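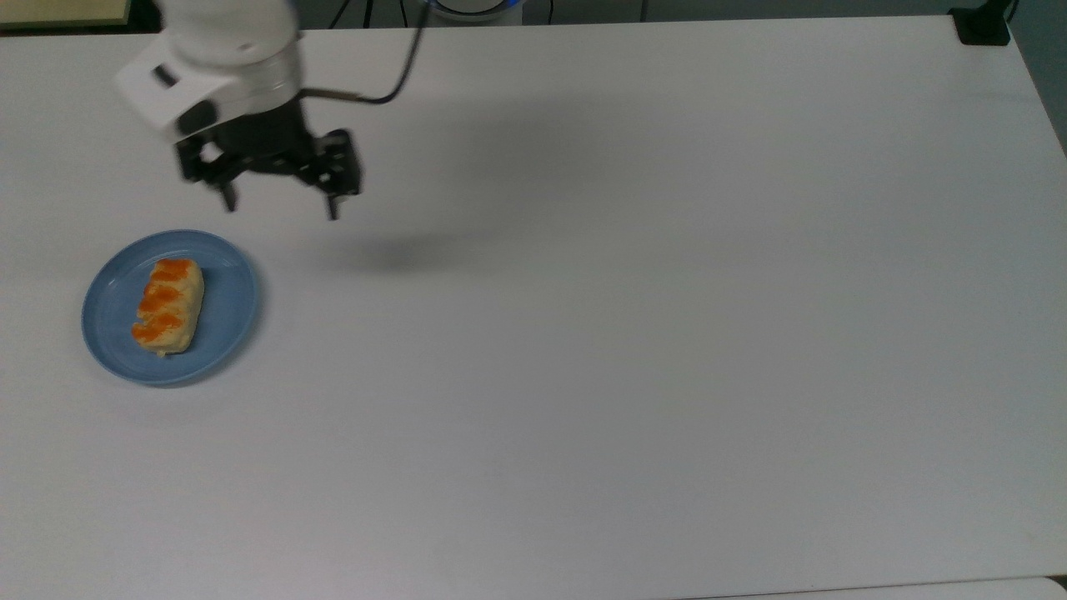
Figure 4. Striped pastry on a round blue plate with a raised rim.

Home | Guides | Baking | Serving | Contact

Last updated: March 3, 2023

Section 4: Warming and Plating Your Pastry

Your Sastcombe pastry box is thawed and you're ready for the fun part! A pale pastry with bright stripes looks wonderful on a plain colored plate, and it only takes a few minutes of care to get it there in one piece.

Before you start

Take the box out of the refrigerator and let it stand on the counter for 15 minutes with the lid open. Use that time to wipe down the table. If you're serving on a white tabletop, go over it twice (crumbs and drips really do show).

Warming

1. Heat the oven to 300°F. Keep the rack in the middle.
2. Place the pastries on a lined baking sheet, stripes up, with a little space between them.
3. Warm for five minutes. Check one before you give them any longer, as small ovens can run hot.
4. Move the sheet to a cooling rack and wait until the topping has settled.

CAUTION: The filling stays hot longer than the outside. Don't serve to small children straight from the oven.

Plating

5. Pick a plate with a raised rim, wide enough to leave plenty of color showing on all sides. Light blue is a lovely match for orange stripes!
6. Slide a wide spatula under the full length of the pastry. Lifting from one end can crack it.
7. Lower it onto the plate at a slant. A little off-center is fine, and we think it looks more relaxed that way.
8. Brush away loose bits from the rim with a dry pastry brush.

NOTE: One pastry to a plate. Two will fit on most dinner plates, but the stripes tend to rub together and smear.

Serving and leftovers

Serve within 30 minutes of warming. Leftovers can go back in the box once they're completely cool, and they make a great breakfast the next day. Do not warm the same pastry a second time.

For the Dodell almond box, follow the steps above but skip step 4. Replacement box liners are listed under part 231.

Get new serving ideas in your inbox. Enter your email to join the Sastcombe newsletter.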